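# Party room hire and skating for a mixed age group: how far ahead to book, and what's included?

Posted in: Days out and family venues
12 October 2019

**Loris**

I'm trying to book a birthday for my daughter at the Flustetti leisure centre in Liswood. She'll be nine, her brother is five and there are a few teenage cousins coming, so I need something that suits all of them. The website lists the Rink and Lanes package and the All Areas package, but it doesn't say much about the difference.

What I'd like to know:

- Is skate hire included in both, or is it paid at the desk?
- Can the party room be used for the whole visit or only for the meal?
- Is the laser tag all right for a five-year-old?
- Can we bring our own cake?

The party would be in May, so there's time, but a parent at school told me the weekend slots go months ahead. I rang twice and got the recorded message both times. It gives the opening hours and the postcode and then cuts off.

I've been once, for somebody else's party, and I remember the skating being fine but the food taking a very long time. If that has changed I'd be glad to hear it. We would be a big group with the cousins, and the booking form asks for a final number before it shows a price, which makes it hard to compare.

---

**Yan**

We had the All Areas package there for my son, so I can answer most of this.

Skate hire is included in both. Inline skates cost extra and they don't keep many in small sizes, so if your daughter wants those, put it in the notes box on the form. The ordinary quad skates go down to a small child's size. Your five-year-old should be fine with one of the push frames, but you can't reserve them. Get there at the start of the session and take one straight away.

The room is yours for the meal only. On our package that was the last part of the visit. Before that you get a set of lockers by the rink entrance and a couple of benches, and that's where the coats and presents go. Bring a large bag for the presents. We didn't, and had to carry them through to the room in armfuls.

Laser tag has a height limit and not an age limit. There's a board to stand against at the door. Most five-year-olds I know would be under it. The staff were quite firm about this and turned away one of our group, who then went on the soft play with me while the rest had their game. It was handled kindly enough, but it's better to tell a child beforehand.

Cake is allowed. They'll bring a knife and plates if you ask when you arrive. Candles are fine, indoor sparklers are not. You can't bring any other food in, apart from for allergies, and they want to know about that by email in advance.

The food does still take a while. You choose the meals on the form now, which helped, but the drinks came well before anything else and the squash was finished by the time the pizza arrived. I'd ask for extra jugs. 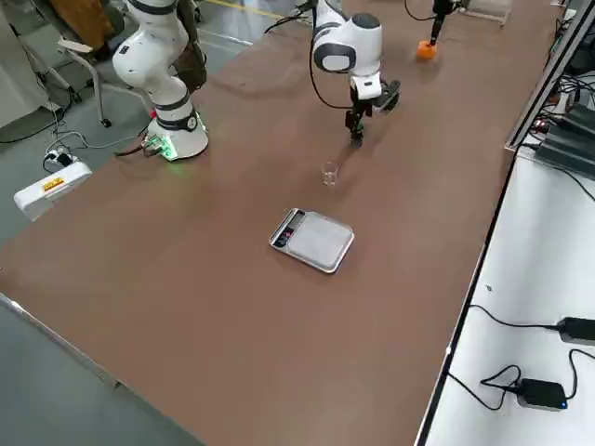

*White robot arms on a brown tabletop.*

On the price, you can put in a low number to see what it comes to and then go back and change it. It doesn't commit you to anything until the deposit page. The price per child drops once you go over a certain number, and children who only come for the meal are charged less. I didn't spot that until afterwards. If any of the teenagers won't skate, it's worth putting them down as meal only.

---

**rinkside_228**

go in the morning, its quieter. the afternoon session has the disco lights and the music is very loud, mine hated it when he was little. teenagers will want the afternoon though so you cant win

also the car park fills up when there is a hockey match on. use the one behind the library

---

**lanes_and_lattes**

I've used the Rink and Lanes package twice and the All Areas once, so here's the other side of it.

For a five-year-old and a nine-year-old I'd go for Rink and Lanes. The mini bowling is the part that works for everybody. The balls are small with no finger holes, the lanes are short, and a small child can get a strike as easily as an adult. My nephews are teenagers and they played longer than anyone. You get two games on the package, and if the lanes are free they'll sell you a third at the counter.

All Areas adds the laser tag and the climbing walls. If your youngest is too short for the first and doesn't like heights, you're paying for two things he can't use. There's no reduction for it. I asked.

One thing I'd disagree with in Yan's answer is the lockers. We weren't given any on our last visit. They take a coin, and you need one for each. Take some change with you, as the desk wouldn't split a note for us.

Points for prizes work like this, in case the children ask. You load a card for the arcade machines and the points go on to it. My daughter saved hers over several visits and had 1,171 by the end of the summer, which got her a pencil case. The big soft toys on the top shelf are 3,000 each, so warn them not to set their hearts on one. Points stay on the card but you have to spend them in person. 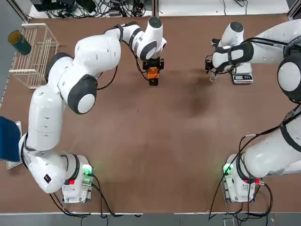

*Orange block held in the black gripper of one arm.*

As for booking ahead, the parent at school is right about weekends. The first slot of the day is usually the last to go. School holiday weekdays are easier and the same price. I wouldn't bother with the phone. Use the enquiry form, pick "parties" from the list and not "general", and they reply within a couple of days. When I picked "general" I heard nothing.

You can move the date once without losing the deposit if you give them two weeks' notice. After that they keep it. Final numbers are due the week before, and they'll let you go down by two children after that but no more.

---

**Loris**

Thank you, that's very useful. I've filled in the enquiry form under "parties" and asked for the first slot of the day on Rink and Lanes. I didn't know about meal only, and two of the cousins would much prefer that. I measured my son against the door frame at home and he's small for his age, so laser tag can wait for another year.

Does anyone know if the push frames can be used in the afternoon session as well, in case the morning has gone?

---

**lanes_and_lattes**

Yes, they can, but only in the middle part of the rink when the lights are down. There's a line painted on the floor.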